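Wood floor or tile for a craft room?

samiment35
Posted Nov 21, 2024
Stuck on flooring for the spare room. My husband wants tile, I want wood look all the way. Lambrechts quoted me $1093 for the wood and it goes up in February. Thoughts? 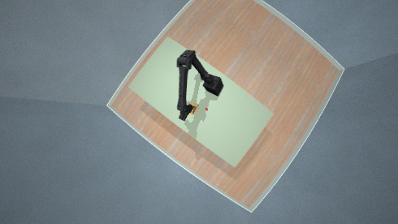

Sage green table on a wood-look floor, blue-gray walls

estance_gal
Love that green with the wood tones! Go for it, tile is murder on your knees.

finida405
Gonna disagree, I've had tile for years and glue scrapes right up. Wood look scratches if you drag a chair.

samiment35
Felt pads, $35, done lol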